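Zalville notebook, hand demos
August 18, 2023

Second day of collecting demos for the box packing task and I think I finally have the rhythm of it (my wrists disagree). Plan for the morning was simple enough: groceries into the open red box on the marble-look table, one item per demo, both grippers running, then reset and go again. Hertta did the resets, I did the hands.

What I learned, before I forget it over the weekend. The shiny wrapper on the bread is a pain! If I come in fast and squeeze, the plastic bunches up between the pads and the slab swings around, and then I spend ages fiddling it back into line, and all that fiddling ends up in the recording. Much better to slow right down over the item, open wide, settle, close, wait a beat, then lift. It feels silly doing it that slowly but the playback looks so much cleaner. The hot dog bun is easier, as long as I go across the middle and stay off the sausage end.

Also: keep the second gripper doing something sensible. On the early takes I let my left hand drift, and Hertta pointed out (kindly, with coffee) that we'd be teaching the policy to wander. So now left comes in from the side and stays near the rim while right does the picking. If you're taking over from me on Dirow, please stick to that so the sets match.

I threw out 11 takes. In 9 of them I bumped the box wall on the way in, in the other 2 I forgot to open fully before starting. We want 700 good ones before the November check-in at Clandale, so there is a lot of bread in my future.

Small things to sort out:
- cord keeps catching my sleeve when I reach across, try routing it over the shoulder
- vary where the box sits, I've been parking it mid-table every single time out of laziness
- leave the clutter on the cabinet behind alone, we want a normal busy room
- ask Ruotsalainen whether they want failed grasps kept in a separate folder or deleted. I've kept them for now

Tried a few with the items touching each other instead of spaced out, and I like those a lot more. You have to think about which one to go for first, and I noticed I nearly always go for whatever is on top and closest to me. Should mix that up on Monday, maybe bun first, then bread, then the crumpled packet underneath. 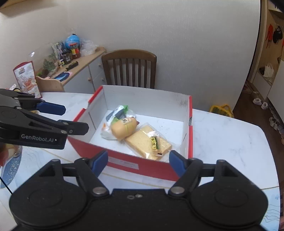
Veikko Harju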